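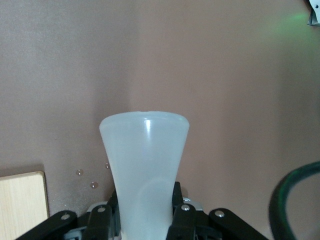 How to check where a conflict video was filmed

Somebody you follow has posted a clip of a burning depot, and 2,748 people have shared it with the word "confirmed." Before you become the next one, make some coffee and do the following.

1. Find the oldest copy. Take four stills from the clip and run each through a reverse image search. Old wars get reposted as new ones with great enthusiasm. If the same smoke was rising three years ago in another country, you are done and may go to bed.

2. Write down what can't move. Hills, water towers, minarets, the bend in a road. Ignore cars and flags, which travel.

3. Read the signs. If you don't know the language, ask a person who does. Machine translation once told me a pharmacy was a ministry.

4. Match it on satellite imagery. Start with the biggest feature and work down to rooflines. Check the image date too, as buildings in war zones have a habit of leaving.

5. Test the shadows against the claimed time. A noon shelling with long evening shadows needs explaining, preferably by the person who posted it.

6. Hand your notes to someone who dislikes your theory. Mine go to Merike Sepp, who rejected my last match after 17 minutes. The mosque had the wrong number of windows.

If you publish, say which steps you skipped. Save the original link and an archived copy before the account vanishes.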